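Stemik Hand-Held Grippers, Pair

Sold by Thongsuk. Page last updated 16/11/2018.

The Stemik is a two-finger gripper that a person wears on the hand and works like a pair of tongs. Its job is to record how a chore gets done, so that a robot arm with matching fingers can be trained on the same chore later. Each order holds one left and one right gripper, hand straps, cables and 2 marker cubes.

Customers often ask us whether a robot can tidy a desk or clear a table yet. With the software we ship today, the answer is sometimes. Moving a light object with a clear edge is within reach. Long, flat things that need both hands are harder, and a computer keyboard is a good test. It has to be gripped along a thin side, turned and set down without sliding off the table. A person wearing grippers can work that out by feel. Arms trained on our sample recordings still drop it too often for us to list it as supported.

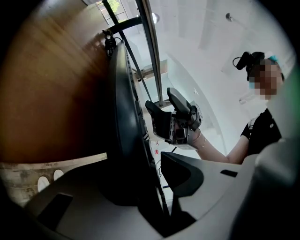
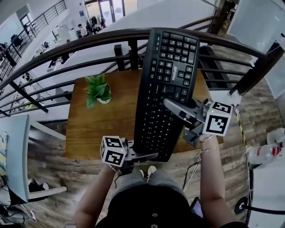

Stemik grippers in use. Second picture: handling a keyboard at a wooden table, marker cubes fitted.

What it handles well: cups, folded cloths, small boxes, tools with a straight handle.

What it does not handle yet: plastic bags, wet dishes, anything that needs a twist of the wrist while both hands are holding it.

Shop-floor users have had better results than homes. Clitetti runs a packing bench where the parts arrive in the same place every time, and its arms needed roughly 20 recordings per task. Kitchens and desks change from day to day — plan on many more.

Battery life is 2 hours per charge. Replacement finger pads come in packs of 9. Left and right grippers are not sold separately.

The Grustalia mounting kit, for fitting the same fingers to a robot arm, ships from March.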